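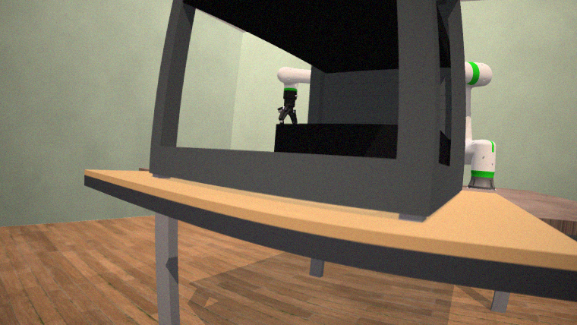

May, late, kitchen table

Couldn't sleep so I'm writing this with the window open and a bowl of cereal, which is dinner, technically. The choir concert is over! I've been dreading it since February and now I sort of miss it already, which is so typical of me.

Let me get the day down before I forget it. We had to be at the hall in Huvcombe by three, and of course I left my folder on top of the dryer and had to turn around at the gas station. Dalia was driving behind me and thought I'd lost my mind. She followed me all the way back to my house (why??) and sat in the driveway with her flashers on while I ran in. So we were both late, and we both got the look from Fuad, who doesn't ever say anything, he just lifts his pencil and waits.

Warm-up was rough. The altos sounded like we'd all just gotten out of bed, and the room there is so dry that my throat went scratchy after one page. I'd brought the honey drops but they were the bad kind, the ones that stick to the wrapper, so I spent the whole break picking paper off my tongue. Dalia had tea in her big thermos and gave me half. I owe her a lot of tea by now.

Then the dresses. We agreed on navy months ago and I swear there were as many navies up there as there were women. Mine is the one I bought for my cousin's wedding, and the zipper only goes up if somebody else does it and I breathe out. That's fine for a wedding. It's less fine when you're supposed to hold a long note over two pages! I made it through by leaving the hook undone and keeping my shawl on, even though it was warm enough in there to bake bread.

The first half was the old stuff, and we know the old stuff. I could sing it in the shower, I do sing it in the shower. The Seyoum piece was after intermission and that's the one I've been losing sleep over. It starts with just the altos, very quiet, no piano to hang on to, and at every single rehearsal we've gone flat by the second line. Every one. Fuad had us humming it in the parking lot last month and a man with groceries stopped to ask if we were okay.

And we got it. I don't know how. I heard the tenors come in and the note was right there where it was supposed to be, and the back of my neck went all prickly. I looked over at Dalia and she was staring straight ahead with her eyebrows practically in her hair. Fuad smiled with his actual teeth. I've sung with that man for 3 years and I could tell you every time I've seen those teeth.

We did mess up the ending, a little. The sopranos held on and the basses didn't, and there was one lonely voice hanging out there in the quiet. I won't write down whose. People clapped anyway, and a lady in the front row wiped her eyes with her program — maybe allergies, but I'm taking it.

Mom came, all the way from Dusden on the bus, and sat on the aisle so she could stretch her knee. She said it was beautiful and also that I should stand up straighter, in the same breath. She'd brought me a jar of her plum jam wrapped in a dish towel, and she wants the towel back. I drove her to the station afterward and we ate fries in the car and she told me the whole saga of the neighbor's fence, which I think has now been moved and moved back again.

I was home by 30 past ten, shoes off in the hallway, one of them still there. My feet look like they belong to someone else.

Fuad already wants us thinking about fall. He's got his heart set on Vodau, the festival, and he passed around a sign-up sheet while people were still looking for their coats. I said I'd have to see. Dalia wrote my name down under hers when I went to find my keys, so I guess I've seen.

Have to wash the thermos cup before I see her. And call Mom about the bus, she said she'd ring when she got in and she did, but it was one of those calls where she hangs up before I've said goodnight. Cereal's gone soggy. Bed.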